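Sorting bricks by color or by part: bulk lot, limited table space
Storage and Sorting > General

Athumani
Posted 12/9/25
Bought a bulk lot, 2,371 pieces by the seller's count, mixed toy bricks, mostly red, green and yellow-orange. I have one table and a few bins. First pass by color or by part type? I would like to do this once.

Fetora
By part. Color is the property your eye separates fastest, so it is the one you can afford to leave mixed. A small black pin in a drawer of black parts is invisible. The same pin in a drawer of mixed pins takes a second to find.

Plumevo
Depends on the lot. Above 500 pieces I agree with Fetora. With three colors and mostly large parts, color first is faster and the bins stay shallow enough to see the bottom.
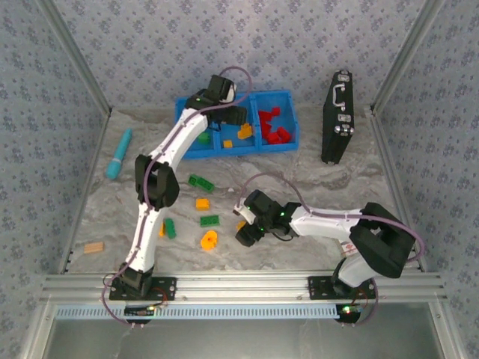

Color first needs one container with fixed walls, so that the groups stay together when you move it. A three-way divided bin is enough for a lot like yours: green at left, yellow-orange in the middle, red at right. Put it at the back of the table and keep the front clear for the unsorted pile. Pull joined pieces apart before they go in. The red compartment there has what looks like a connected cluster along its left side, and that sort of thing takes up room and hides small blocks.

Fetora
Three compartments hold how much of a lot that size? You will be emptying the bin all afternoon.

Plumevo
Yes, into bags, one per color. The bin is a sorting station — storage is separate.

Prutico
Disagree on separating clusters first. I leave them joined until the second pass. Splitting them at the table doubles the handling time, and a joined section sometimes tells you which set it came from.

Athumani
The seller says parts of 2 sets are in there, no instructions. That is an argument for leaving them joined.

Prutico
It is. Bag the clusters separately and look at them last.

Fetora
Still by part, for the record. If you go by color, at least split each bag by size afterward.

Athumani
Going with color, clusters set aside, then size within color. Washing the lot first, in a mesh bag, lukewarm water. Will post the actual count when it is dry.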